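Wanted: people who will let me listen to them eat breakfast

Posted 30 Dec 2018

Okay, so the title is the short version and I promise the long version is less strange. I make a small radio series called Fulmont Mornings, which goes out on the community station here and then lives online for whoever finds it later. The first season was all people on their way to work. For the second season I want the hour before that, the one at home, with the kettle and the toast and the argument over who had the good scissors.

I'm looking for 34 households in Fulmont and out along the Treloar road who'd be willing to have their mornings recorded. Sound only! I will never ask you to be filmed, and you can stay in your bathrobe the whole time. I will very likely be in mine when I edit it.

What you'd be doing

I drop off a little audio recorder (it's the size of a deck of cards, and it sits on top of the fridge or a shelf) and you keep it for 5 mornings. They don't have to be in a row. You press the red button when you get up and press it again when you leave the house, or when you feel like the morning is over, which for some of us is 11:30. Then I come back and pick it up, and we sit down for a chat that usually runs an hour, where I ask you things like who gets up first and what you do if the milk is gone.

You don't need to say anything interesting. Please don't try! In the first season I had a man who narrated his entire commute like a ball game, and I loved him, but I couldn't use much of it. Radio on in the background is fine, as long as you tell me, so I can deal with the music rights. Dogs are fine. Babies are wonderful. Parrots, please call me right away.

Who I'm hoping to hear from

Anybody, really, but I can tell you who I'm short on. I have plenty of couples in their thirties with a fancy grinder (hello, friends, I see you all signing up at once). What I don't have is people who work nights and eat breakfast at five in the afternoon. I'd love a house with three generations in it. I'd love somebody who lives alone and likes it, and somebody who lives alone and is still getting used to it. I'd love mornings in languages other than English, and I'll pay for a translator so you don't have to do that work yourself. Teenagers can take part if a parent signs too, and if the teenager wants to, which I will ask them without you in the room.

You do need to be 18 or over to be the main contact, and everybody who sleeps under your roof has to agree. If one person says no, it's a no, and there are no hard feelings.

The money

Each household gets $105. You get 50 of that when I drop off the recorder and the rest when we've had our chat. If you change your mind halfway through, keep the first part, we're square. I know it isn't a fortune. The series has a small grant from the Helline Fund for this season and most of it is going straight to the people in it, which is how I wanted it.

What happens to the recordings

I listen to everything, alone, with headphones on. Then I put together a rough cut of your part and send it to you before anyone else hears it. You can ask me to take out anything at all and you don't have to tell me why. First names get changed unless you'd like yours left in. I don't give out street names. Once the season is finished I'll delete the raw recordings, except where a family asks me for a copy, and people do ask! One woman from season one wanted the file of her husband scraping ice off the windshield and swearing at it, and she's had it as her ringtone ever since.

The finished episodes go out in May. There'll be a listening evening at the Lera, in the upstairs room, with pancakes for dinner. Everybody who took part is invited and can bring whoever they like. The stairs are steep, so if that's a problem let me know and I'll set up a speaker in the downstairs bar, where the seats are better anyway.

A few things people have asked me already

Does my kitchen need to be clean? No. I can't hear clean.

We barely talk in the morning, is that okay? Yes, and I might want you most of all. A quiet kitchen has so much in it, spoons and slippers and the tap running.

Can I do it if I'm moving soon? Sure. One family is doing two mornings in the old apartment and three in the new one, and I can't wait to hear the echo change.

Will you tell me if I snore? The recorder is in the kitchen. If I can hear you snoring from there, then yes, I think you should know.

How to sign up

Leave a note for me at the station front desk or fill in the form on the Fulmont Mornings page. Tell me who lives with you, what time your day starts, and what you had for breakfast today. That last one is just for me. If you'd rather talk first, say so and leave a number, and I'll call you in the evening. I'll get back to everyone, even if the spots are full, though it may take me a week or two because I'm doing all of this around a regular job.

And if you know a night baker, or a bus driver on the early Treloar run, please show them this page. I'll bring them a pie.
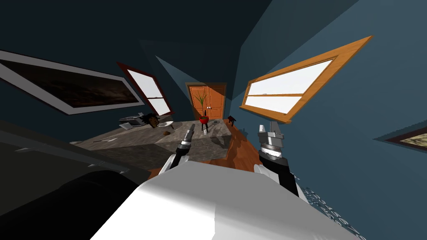 Oh, and spare AAA batteries are gratefully accepted at the front desk too. I went through a whole drawer of them last season and I'm down to the ones from the TV remote.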